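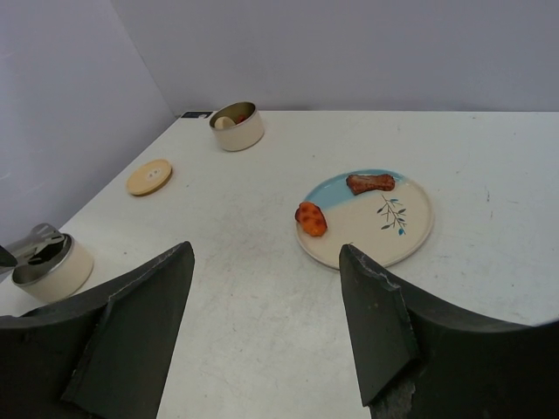
fio sobre a arrumação da comidinha de brinquedo, pq prometi em dezembro e só agora sentei pra escrever. vai ser comprido, vou postando conforme der

1/ contexto rapido: fiquei com a tarefa de organizar o cantinho da cozinha de faz de conta da brinquedoteca. comida de mentira, pratinho, lata, tampa perdida. tudo misturado num caixote só. um horror

2/ primeira coisa: precisa de mesa vazia. mesa branca de preferencia, aparece tudo. a nossa tem uns riscos cinza que não saem com nada. já tentei bicarbonato, já tentei borracha de escola. ficou igual. desisti, vida que segue

3/ (se alguem souber tirar mancha cinza de tampo branco fosco me fala. sério. sem álcool que da outra vez deixou marca)

4/ segunda coisa: o prato. tem um prato de cerâmica ali no meio dos brinquedos, prato mesmo, creme com uma faixa azul clarinha e um raminho pintado de folhinha verde azulada. lindo. lindo demais pra caixote

5/ a Adesuwa Ugwu que trouxe, era de um jogo que foi quebrando e sobrou esse. ela diz que criança que brinca com louça de verdade aprende a pôr na mesa devagar. eu tinha minhas dúvidas. até agora inteiro

6/ regra do prato: não vai pro caixote com o resto. prateleira de cima, desce quando tem adulto junto. só

7/ terceira: as comidinhas. aí mora o drama

8/ temos a carne com osso, marrom avermelhada, que todo mundo quer. TODO mundo. briga pela carne desde que eu entrei aqui

9/ e temos a peça laranja oval com pintinhas vermelhas. ninguém sabe o que é. pastelzinho? fritura? já ouvi coxinha, já ouvi empada, já ouvi "peixe". um menino serve sempre como sobremesa

10/ enquete informal na hora do café: Treasa Keane votou em bolinho frito. eu voto pastel. segue em aberto, aceito opiniões

11/ os dois ficaram no prato enquanto eu separava o resto, a carne lá na faixa azul e o sei-lá-o-que laranja do lado. ficou com cara de almoço de boteco, deu fome

12/ quarta: a lata. latinha baixa, redonda, cor creme, com a borda prateada. é a melhor peça de toda a coleção e vou defender isso até o fim

13/ pq serve pra tudo. panela, pote de biscoito, cofre, tambor. principalmente tambor infelizmente

14/ dentro dela tinha uma coisa redonda bege e uma vermelha pequena. deixei lá. na brinquedoteca tudo que está dentro de lata tem dono e o dono volta pra cobrar, aprendi do jeito dificil

15/ sobre a tampa: tem uma tampa redonda, bege claro, com uma etiquetinha branca no centro. ficou deitada na mesa a tarde toda esperando eu decidir o que fazer da vida dela

16/ minha teoria era que tampa tem que morar junto da lata. a prática é que tampa vira prato, vira pizza, vira volante de ônibus. então agora tampa tem caixa própria

17/ caixa das tampas = sucesso. já tem gente que vai direto nela e nem olha a comida

18/ pausa, chegou gente, já volto

19/ voltei

20/ o sistema, pra quem pediu. são caixas baixas, sem tampa (irônico), uma pra cada tipo de coisa:
comida que parece comida
comida misteriosa
latas e potes
tampas

21/ a categoria "comida misteriosa" foi a que mais me ajudou. antes eu perdia meia hora tentando achar o lugar certo de cada peça. agora se eu olho e não sei, vai pra misteriosa. pronto

22/ a oval laranja inaugurou a caixa claro

23/ etiqueta: fiz desenho em vez de palavra, que a maioria não lê ainda. meu desenho de lata parece um chapéu. eles entenderam mesmo assim

24/ as caixas comprei na Potard, aquelas mais baratinhas. 15 reais cada. as da Baso são mais bonitas mas a borda é meio afiada, passei a mão e larguei na hora

25/ não é publi rs quem dera

26/ contagem, que me pediram pra prestação de contas: 252 peças ao todo. DUZENTAS E CINQUENTA E DUAS. na ficha antiga constava quase 400. onde foi parar a diferença? debaixo de algum sofá dessa cidade

27/ contei 2 vezes. não vou contar a terceira nem que me paguem

28/ limpeza. perguntaram na dm então respondo aqui. pano úmido com sabão neutro, depois pano seco. não deixo nada de molho - peça que tem emenda enche de agua por dentro e depois fica aquele cheiro

29/ lata: secar a borda MUITO bem. metal na beirada com água parada enferruja, já perdi uma assim. era verde, sinto falta

30/ prato: lavo na pia como qualquer prato, esponja macia, sem esfregar em cima do raminho. não sei se a pintura aguenta, não quero descobrir

31/ mesa: pano e fé

32/ o que foi pro descarte: tudo que estava com pedaço solto ou ponta quebrada. um saco pequeno. dói um pouco mas criança pequena põe na boca, não tem conversa

33/ o que ficou mesmo feio: peça desbotada fica. arranhada fica. eles não ligam pra isso, quem liga é adulto

34/ me perguntaram tbm se não era melhor comprar um kit novo inteiro. a Treasa até mandou o catálogo da Chiu. bonitinho, tudo combinando, tudo pastel

35/ mas olha. o pessoal aqui brinca mais com a lata do que com qualquer coisa que veio em kit. e combinar com o que, se a sopa deles é de bloco de montar

36/ então por enquanto não compro nada. talvez mais umas frutas, que sumiram quase todas. tinha um cacho de uva que era a estrela, ninguém viu mais

37/ se vc levou a uva sem querer no bolso de um casaco infantil, devolve. sem perguntas

38/ jeito de guardar no fim do dia, que era a parte que eu mais queria contar:

39/ a gente chama de "fechar o restaurante". cada um escolhe uma caixa e sai recolhendo só o que é daquela caixa. o das tampas sempre termina primeiro e fica se achando

40/ o prato quem leva pra prateleira sou eu ou a Adesuwa. tem um cortejo atrás. é solene

41/ no começo deu errado, avisando logo. primeira tarde foi carne na caixa de latas, lata na cabeça de um, choro. segunda tarde um pouco menos choro. depois engrenou

42/ dica: não corrigir na hora. deixo a peça errada na caixa errada e arrumo depois que todo mundo foi embora. se corrijo na frente ninguém quer ajudar no outro dia

43/ outra dica: menos coisa na mesa. punha tudo de uma vez e virava bagunça em segundos. agora vai o prato, duas comidinhas, uma lata, uma tampa. só isso. e brincam bem mais tempo, juro

44/ e vou trocando. hoje carne, amanhã pão, depois os legumes. a oval laranja quase sempre entra pq pedem "a coisa"

45/ nome oficial dela agora é esse: a coisa

46/ respondendo quem perguntou da mesa: não sei a marca, já estava aqui. é encostada no canto, parede dos dois lados, meio lilás acinzentada. ajuda pq pelo menos por dois lados não cai nada no chão

47/ antes a cozinha ficava no meio da sala e eu passava o dia catando ervilha

48/ ah e sobre o armário da Clotari que mostrei em dezembro: devolvido. porta pesada, prendia dedo. por isso as caixas abertas

49/ falta fazer: caixa dos talheres, conserto do fogãozinho (o botão gira em falso), achar a uva, resolver a mancha da mesa

50/ quem tiver lata redonda sobrando em casa, daquelas de biscoito ou chá, sem rebarba na borda, eu aceito! pode deixar na recepção com meu nome. com tampa ou sem, tampa tem caixa própria né

51/ esqueci de dizer, quem for doar prato: só um ou dois por favor, não tem prateleira pra mais. e nada com lasquinha na beirada, passo o dedo em tudo antes de aceitar, pode me chamar de chata

52/ tbm não precisa mandar comidinha de feltro por enquanto - é fofa mas junta cabelo de um jeito que não consigo explicar. lavei umas e viraram bolinha

53/ votação da coisa laranja continua aqui embaixo nos comentários. por enquanto pastel 6, bolinho frito 4, "peixe" 1 e é sempre o mesmo menino pelo celular da mãe

54/ vou lá que tá na hora de fechar o restaurante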